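Workshop visit: the Pidovow build at Wavier
31/10/2018

Wavier is a shared workshop with 37 members and one good table. I went to see Pidovow, the sorting arm that a small group there has been building since March. It is meant to pick small parts out of a tray and drop each into the right section of a divided box.

The arm runs on a Paucar control board, bought used for $202. The rest of the budget was $300, and almost all of it went on motors. The first gripper was printed in one piece and cracked at the base, so the current one is bolted together and can be taken apart with a single hex key.

Most of the evening went to software. The group writes its own code on top of Flavus, a motion package one of the members keeps up in his spare time. It is slow to start and the error messages are short, but it does what they need.
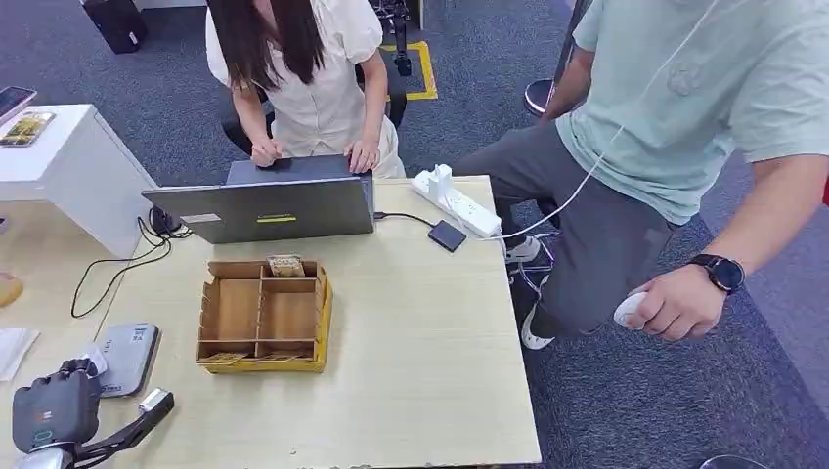
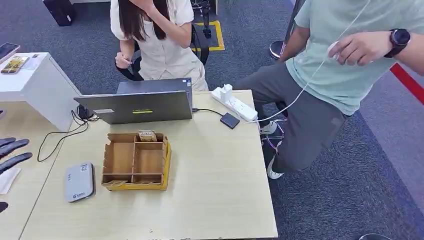 The cardboard box with the yellow base, between test runs.

Box position matters more than I expected. If it shifts by the width of a divider, the arm lets go over the wrong section and the log still records a good drop. They plan to mark the box corners on the table with tape and add a second check after each release.

I asked about speed. One part takes 2 minutes at the moment, mostly spent waiting for the arm to settle – they would like to halve that before they try a bigger tray.

Visitors can come on any build night. The door is at the back, past the bike racks, and the bell has to be pressed hard. Parking is on the street.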